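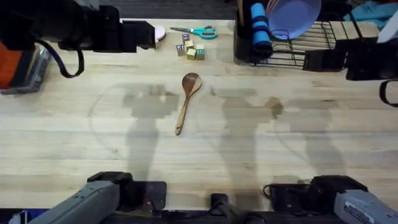
Ticket: Kerier butcher-block top, fuzzy patches and sticky spots after oiling
Status: Open (updated by customer)
Product: Kerier tabletop, pale finish, oiled with Skendura block oil
Opened: April 2, 2026

Hi there! I bought the Kerier top for our craft-and-everything-else table and I love it, let me say that first, because the rest of this is going to sound like complaining. I oiled it for the first time over the weekend with the Skendura oil and now I have two separate problems, and I can't tell if they're the same problem wearing different hats.

Problem one: the left half is tacky. You put your palm down and it lets go a little late, if you know what I mean. Paper sticks to it. A wooden letter block left there overnight came up with a tiny kissing sound and there was a faint square where it had been.

Problem two: the right half isn't tacky at all but it feels fuzzy, like a peach. It was smooth as anything when it came out of the box.

What I did, in order:

Wiped the whole thing with a wet dishcloth (yes, properly wet, I can already hear you sighing).
Let it dry while I made lunch.
Poured oil straight on, spread it with an old T-shirt, left half first.
Ran low, so the right half got whatever was left on the shirt.
Left it alone until bedtime and put everything back on it.

I didn't wipe off the extra. The bottle says to, in fairly small print under the picture of the cutting board, and I read that part afterward.

The table gets used for kids' spelling stuff, cutting paper, a bit of baking when the kitchen counter is full, so I need something food-friendly. I'd rather not sand the whole thing if there's any way around it. Help!

Reply from Kerier support

Thanks for the detailed write-up. The tackiness is most likely extra oil that stayed on the surface and started to thicken. The fuzz is raised grain from the water. They're separate and both can be fixed without stripping the top.

For the tacky side, please put on a thin coat of the same oil, wait 30 minutes, and wipe everything off with clean dry cotton. The fresh oil softens the old. Repeat if needed. Lay the used cloths out flat outdoors to dry before you throw them away, as oily cloths left in a heap can heat up on their own.

Please leave the fuzzy side alone until the tacky side is settled. Could you also tell us what else is normally kept on the table, and whether anything damp sits there?

My update, same evening

OK, first go done. I set a timer for the 30 minutes and sat there with a coffee watching a tabletop, which was surprisingly restful. Then I rubbed. And rubbed! The first cloth came away sort of amber and draggy, the second one was much cleaner. I'd say it's up to 43 percent less sticky (my other half says that's not how percentages work, and fine, it isn't). Cloths are flat on the patio.

To answer your question about what lives on it: letter blocks, kid scissors, glue sticks, whatever wooden spoon has been borrowed from the kitchen to be a drumstick or a wand. Pencils. Mail. As for damp things, um, sponges. We use them for paint and they get put down wherever. I'd never thought of that as "keeping something damp on the table" but I guess it is exactly that.

My update, next morning

Did a second round before breakfast. Same thin coat, same wait, wiped until my arm complained. Tested it with a sheet of printer paper: laid it down, pressed it with my hand, picked up one corner. It slid right off along most of the left half. There's still one stubborn patch near the back, about as big as a dinner plate, right where I did the big pour.

The faint square from the block is gone, by the way. I'd been quietly upset about that square.

I have a question about the blocks themselves. They're plain wood with printed faces and a couple of them feel a tiny bit tacky on the bottom now. Can I wipe those with anything? I don't want to take the letters off. And one of the wooden spoons was on there too and has gone darker on one side, although it's an old spoon and may have been that way since forever.

Reply from Kerier support

Good progress. For the stubborn patch, do one more round but warm the oil first by standing the closed bottle in a bowl of warm tap water for a few minutes. Use very little.

For the blocks, rub just the unprinted sides with a dry cloth. Please don't use solvent or more oil on the printed faces. We don't make the blocks, so if in doubt check with the maker. The spoon can be washed by hand with dish soap and dried standing up.

Once the paper test passes everywhere, take a 320 grit pad and go over the fuzzy side lightly, along the strips and never across them. Hand pressure only. Dust it off dry, then one thin coat over the whole top, wait, wipe.

My update, a few days on

Sorry for the gap, we had a house full.

Warm oil did the trick on the dinner-plate patch. One round and it passed the paper test, and then it passed the flour test, which I made up, where you sprinkle a pinch of flour and see if it brushes away clean. It did!

Then the fuzz. I didn't have a 320 pad so I went to the hardware place on Jundley and they only had 220 or 400. I got the 400 since finer seemed like the safer mistake. It took longer than I wanted but I could feel it working, and I went along the strips like you said. The peach feeling is gone except for a thin line near the front edge where everyone's sleeves rub. I'll give that another go with a new pad, this one's clogged.

I haven't done the final coat yet. Two things I'd like to check before I do:

The bottle of Skendura is nearly empty and a neighbor has offered me half a tin of Fung wax. Can that go over the oil, or will it start the sticky business all over again?

And how long before things can sit on it? I'm talking about ordinary stuff, blocks and scissors and so on. The sponges have been moved to a saucer by the sink and everybody has been told.

Reply from Kerier support

400 is fine for this, it just cuts slower. A fresh pad on the front line is the right idea.

We haven't tested that wax on our tops so we can't promise how it would behave. We'd suggest finishing with the oil you started with. If you do want to try the wax, pick a small area on the underside first and do the paper test there the next day.

After the final wipe, give it a full night with nothing on it. Light dry things are fine in the morning. Wait a week before anything wet, and wipe spills when they happen. I'll leave the ticket open until you've done the last coat.

My update

Ordered a new bottle of the oil and gave the neighbor a polite no on the wax. Front edge is smooth now. I'm doing the last coat tonight after the kids are in bed, and this time I'm pouring it on the cloth. Will write tomorrow with the paper test.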